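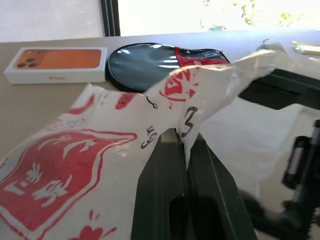

White carrier bag with red print and a marker-pen "3".

Bag reuse: common questions

Does handwriting on a bag matter?
No. Marked bags are stored with the plain ones.

How should a crumpled bag be flattened?
Lay it on a table, hold both ends and pull it out sideways. Smooth from the middle.
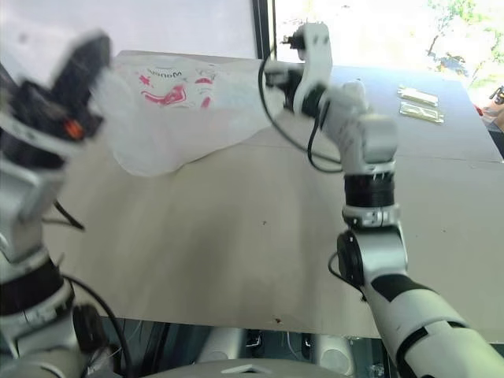
Printed bag stretched over the tabletop.

How many fit in one Birnent box?
30, folded flat.

Can torn bags be kept?
Use them as bin liners only if the base is sound.

Page last checked: November 5, 2022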